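Notebook, arm bench, July

Starting this one at 9:40 with coffee, so forgive the handwriting when it gets typed up. Main job today was going through the bench rules with Ekaette and seeing which of them we follow and which ones we only say we follow. Bit of a humbling morning!

Background for whoever reads this later (hi Tshepo): the old sheet was written when the arm only did pick and place for the Ziston job. It says things like "keep clear of the arm" and "use reduced speed when needed," and I'm sorry, but when is it needed? Ivana reads that as "whenever my hands are anywhere near it" and I had been reading it as "whenever I feel nervous," and those two are a long way apart. So we're rewriting the thing line by line.

First up, speed. We settled on 5 percent for the first run of any new path, no matter how small the edit. I tried to argue for an exception when you've only changed a wait time. Ekaette asked me how many times I've changed a wait time and bumped a waypoint in the same go without noticing, and I dropped it. No exceptions. It's slow, yes, the full Pereyra sequence takes forever at that speed, so bring something to read, except you can't, because the next rule is that whoever is running it has the pendant in hand and eyes on the arm. Ha.

Second, the pendant itself. One person holds it and that person says "moving" out loud before every start. Not mumbled. Laurențiu does this really well and I'm terrible at it, I tend to say it while I'm already pressing. Ekaette caught me doing it this morning and made me start over.

Third, reaching in. If you're going to put a hand inside the reach of the arm to nudge a post or a clamp, the arm gets stopped and the pendant goes down on the shelf first. Paused in the program doesn't count as stopped. I want that in big letters on the sheet. Lorena wants it laminated as well, she says anything on plain paper in this room ends up under a mug.

We also had a long back and forth on the light on the arm. People glance at the color and decide it's fine to go in. I don't like that as a habit at all. The light tells you something about the state the controller thinks it's in, and the manual is the place to look up what, but it should never be the only thing you check before reaching in. New wording: "Check the pendant, then the light, then ask." Laurențiu thinks "then ask" sounds childish. It stays.

Cables next. This is the part I'd been putting off, to be honest with myself. Cables on the arm need enough slack for the full wrist rotation, and cables on the table need to be routed where the arm doesn't go, and every time somebody adds a component the second half of that gets forgotten. So: whoever adds a cable walks the whole path at first-run speed before handing the bench over, and writes their initials in here. No initials, no handover.

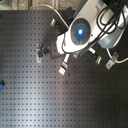

Same idea goes for anything bolted to the breadboard. If you move a post, even by one hole, the keep-out volumes in the program are wrong until you fix them, and the arm has no idea you moved anything. Ivana suggested we put the hole coordinates for every fixed part on a page at the back of this book, row and column, counted from the corner nearest the door. Love it. I've started the page (it's page 68, I skipped ahead so there'd be room) and only got the Grarkex mounts written in before lunch.

Things we didn't agree on:

Whether 2 people need to be in the room for any run, or only for first runs. I say any run. Ekaette says that'll just make people cheat on the late ones, and she may be right.

Whether the Diment checklist is worth copying. It's thorough but so long that I'd bet money people tick it from memory. Tshepo, you used it at your last place, can you write a note in here about which parts you'd keep?

To do: finish page 68. Type up the new sheet and get Lorena to laminate it. Find out who has the spare pendant bracket. Practice saying "moving" BEFORE pressing the button.

Stopped at 4:15, arm parked, pendant on the shelf.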